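Fri 29 July

Air track day, second go. I moved the whole thing over to the Burnelden bench in the end, as the old one dips at the far end and I was sick of chasing the glider every time I let go of it. Feet screwed up and down for ages. With the blower on low it now sits more or less still in the middle and wanders very slightly left, which I can live with (it did the same in June and I blamed the track, but I think it's the draught from the corridor door).

Plan was the usual second law run: string over the pulley, hanger on the end, glider plus hanger kept at the same total mass, move slotted masses from one to the other and see whether the acceleration goes up in step with the pull. Two light gates, Assefa timer box, card on top of the glider to cut the beam. Card is 100 mm. I measured it with the steel rule and then again with the callipers and they agreed, so I'm going to stop worrying about it.

First few runs were rubbish! The times through the second gate were jumping all over the place and I spent most of the morning convinced the box was dying again. Swapped the leads, swapped the gates round, turned the lights off over the bench, no change. Then I got down at eye level and watched a run properly and the card was wobbling. The slot on top of the Cliltdale glider has opened up a bit and the card rocks when the string goes tight. Small blob of tack either side and it behaved itself for the rest of the day. So if anybody else gets scattered times, look at the card before you take the box apart like I did.

Other thing I want written down is the pulley. It squeaks. I've always said a squeak that small won't matter, and for the heavier hangers I don't think it does, but on the lightest one you can see it in the numbers, the acceleration comes out low every single time. When I plotted pull against acceleration the line was lovely and straight but it missed the origin and cut the force axis a bit to the right, just what you'd get if some of the pull was going on friction before anything moved. I put a drop of the thin oil on the axle and ran the light one again, and the gap shrank but didn't go. Next time I might tilt the track a hair to cancel it out, though that always feels a bit like cheating to me. 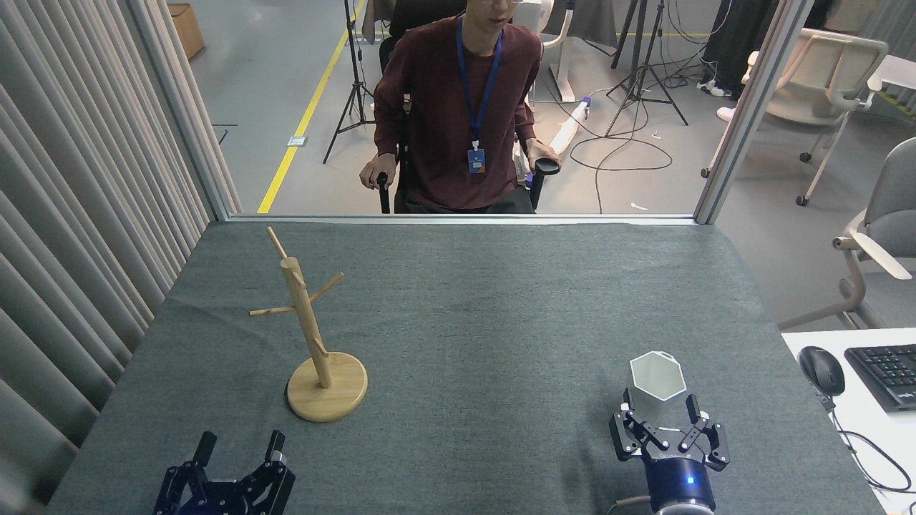
Back to the masses, then. The glider is stamped 500 g and I've been typing 500 into the sheet for as long as I've worked here without once putting it on the balance. Well, today I did, and with the card, the tack and the little hook on the front it's over by 2 g. Hardly the end of the world, but it goes the same way in every row, so I've put the real figure in the top of the sheet and the column below picks it up from there. Please don't type over it! The slotted masses I checked as well and they were all fine, apart from the scruffy one with the green paint, which I've put back in the tin with a bit of tape on it.

I also had a long argument with myself about how to write up the hanger. The old handout says the pull on the glider is the weight of the hanger, full stop, and it isn't, is it, because the hanger is speeding up too and the string tension has to be a bit less than its weight. If you treat the glider and the hanger as one lump being pulled by the hanger's weight it all comes out properly and there's no need to mention tension at all. That's how I've done it in the sheet. The handout wants changing to match (I'll do it, but not today) and while I'm there the diagram needs its arrows redoing, the one for weight starts out in mid air next to the block.

Had a quick try at the first law demo after lunch, just a push and let it coast through both gates. Speeds at the two gates were close, with the second always slightly lower going right and nearly equal going left. So there's that lean again. I did it with the corridor door shut and the difference got smaller, and I'm claiming that as a win for the draught theory, although I only had time for a handful each way.

Total for the day was 52 good runs, all in the Galadmont folder under track, with the wobbly ones kept in their own tab in case they're any use for showing people what bad data looks like. Roughly half of the good ones are on the two lightest hangers, so the next session should go to the heavy end.

To do: new card for the glider, slightly thicker. Find out if the spare pulley is still in the drawer under the fume cupboard. Foam strip for the bottom of the corridor door. The blower hose has a split near the cuff and I've taped it, so go easy when you pull it off.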